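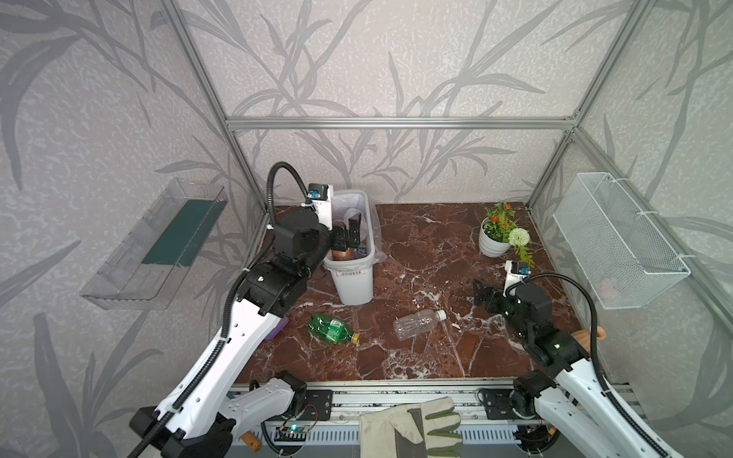 A waste-paper basket, known in many homes simply as the bin, is a small open container kept indoors for dry household rubbish until it can be carried out. The word "paper" has hung on fondly, although bottles, cups and cartons have long since found their way in as well. 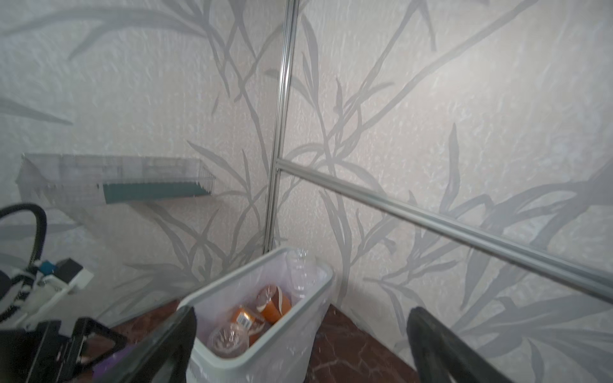

Liners came into everyday use as households began throwing away more packaging, and a good many people now wouldn't dream of a bin without one. The bag is opened out and its edges are folded down over the rim, as with the white tapered bin shown, where a clear bottle and an orange paper cup share the space. Folding it well over (a generous hand's width is the usual advice) helps to keep the bag from slipping down as it fills.

Emptying habits vary a great deal from one home to the next. In the town of Carham

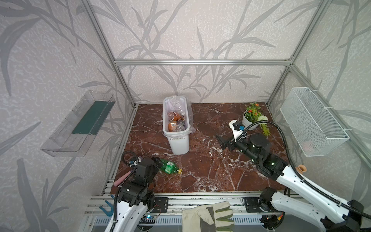 a household survey in September drew 2,853 replies, and most families said they emptied the living-room bin once or twice a week, often on the way to the kettle.
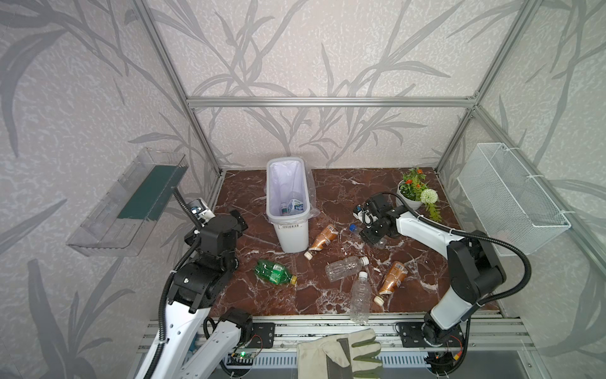
Lined bin with bottles inside and on the floor around it.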